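Skunham test group publishes first results from simulated cloth-handling comparison of two grippers

October
By Liya Habte
2 min read
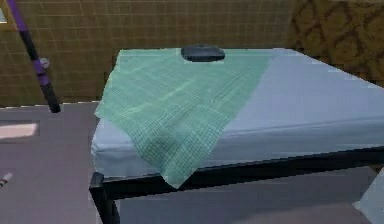 Skunham, the robotics testing company, has released the results of a comparison between two grippers on cloth handling, carried out entirely in simulation. The grippers, the Peletus parallel jaw and the Wosari soft finger, were each run through 635 attempts at picking up and spreading a thin sheet of fabric on a padded table.

Both grippers used the same arm model and the same controller. The test team changed the starting position of the cloth, the room and the surface colours between attempts, so that neither gripper could do well by learning one layout.

The Peletus gripper was quicker to take hold of an edge that hung over the side of the table. The Wosari gripper was slower but dropped the cloth less often while pulling it flat. Neither coped well with a fold lying against the padding, and the report lists this as the main point for further work.

"Rigid parts are fairly well covered by existing tests, and cloth is not," said Henrique Mendes, head of testing at Skunham. "Customers ask us which gripper to buy for linen and garments, and until now we had very little to show them."

The simulation was built by Lilla Fodor and Aishwarya Shenoy using the Kerekes physics package. Fabric stiffness and friction were set from bench measurements of 24 cloth samples - mostly light checks and plain weaves.

Fodor said the friction values took the longest to settle. "If they are too low the cloth slides off the table by itself, and the gripper gets blamed for it."

A second round will repeat the comparison on real arms with both grippers. It will also look at whether a wrist camera helps with finding corners. The report, settings files and full results table are available on request.

Contact: Thu Tăng, Press Office, Skunham
© Skunham. All rights reserved. Back to top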